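I'm Wilmer Ccori, and Galtside is my little sorting-games workshop (well, mine and Arwel Vaughan's, he does the sums). We started in May with one table, a roll of brown paper and far too many small blocks!
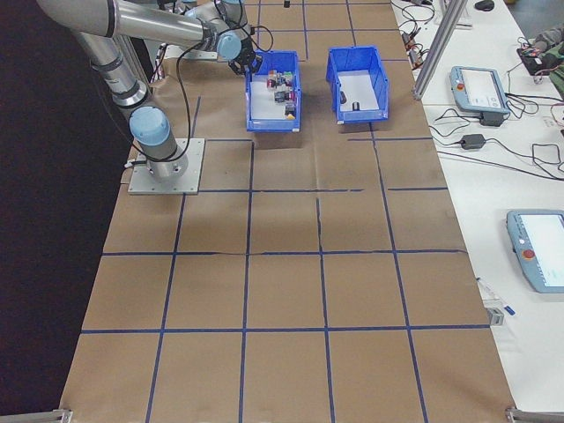 OUR TABLE

Blue tape on brown paper, two open blue bins at the back, little blocks in red, pink, green and black – I still love laying out a grid, even when my lines go a bit crooked. Our first set, Harden, has 114 pieces. Come by after 3 p.m. and try a round with us.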